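4. The open day session

4.1 Setting and audience

The simulator part of the work was shown in public only once, at the Arnton open day at the end of August. Two days, visitors in and out all the time, one big screen and one desk with a game controller on it. Jasper Wuyts ran the desk on the first day, Dirk Van Leeuwen on the second. The Hoekstra group next door had the real hardware and most of the noise, so our visitors came in small bunches and tended to stay longer than planned.

Visitors were told three things before they sat down. The gripper is the only thing you steer. The view comes from the wrist. Nothing can break. The last one mattered most — people who work with real equipment were very careful at first, and it took a few tries before they moved at normal speed.

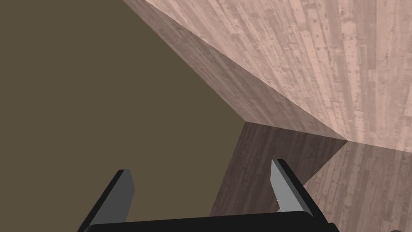 Logging was on for both days. Bruster, our recording tool, kept the stick positions, the gripper opening and the wrist view for each try. We ended up with 1031 tries, of which 212 were dropped before any analysis: visitor walked off, child took over halfway, or the reset key was hit by mistake. The rest went into the counts in Section 5. No names or ages were kept, so we can not say anything about who did well and who didn't.

4.2 What visitors had trouble with

Mostly distance. The wrist view gives a good sense of left and right and a poor one of depth, which we knew from our own use, but we had underestimated how bad it is for a new user. Shadows were left on in all scenes. Several visitors said they used them to judge height, a few said the shadows threw them off. Both may well be true.

Second problem, finding things again. After a wide turn the target leaves the view and the visitor has to hunt for it. Jasper started telling people to back up first and turn after; Dirk did not, so the two days are not fully comparable on this point. See the note under Table 3.

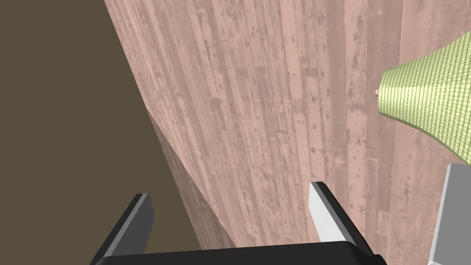 Figure 4. Wrist view in the simulator, fingers open.

Object choice was kept simple on purpose. Drimix builds each scene from a fixed list of shapes and surface patterns and we did not tune it for the event. Some of the results look odd to an outsider, and the green mesh cone in Figure 4, seemingly resting, with its narrow end toward the middle of the view, got more questions than the control method did. Round and tapered shapes were also were the ones where visitors asked for advice on where to place the fingers. Flat-sided blocks got almost no questions. We would keep the odd shapes in for a next time — they got people talking, and the talk is where most of our notes come from.

4.3 Rim grasps

Bowls need a separate word. A bowl is wider than the gripper can open, so the only workable grasp is on the rim, one finger inside and one outside. Most visitors first tried to close around the whole thing. We let them. After a failed try the usual next move was to come in lower, then to ask.

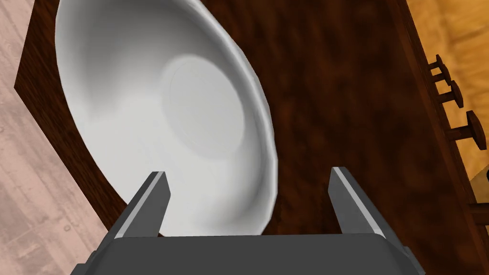

Dirk's answer on the second day was to say "pick it up like a plate out of the sink" and leave it at that. Worked fine as an instruction, though it does mean the later tries had a hint the earlier ones lacked. We mark those tries in the logs and report them seperately. Tries on the first day had no spoken hint about the rim at all, as far as Jasper remembers; audio was not recorded.

Two small faults came up in the software, both on the first day. The reset key sat too close to the key for closing the gripper, and the view froze for a moment whenever a new scene loaded. The first was fixed overnight by moving the key. The second is still open.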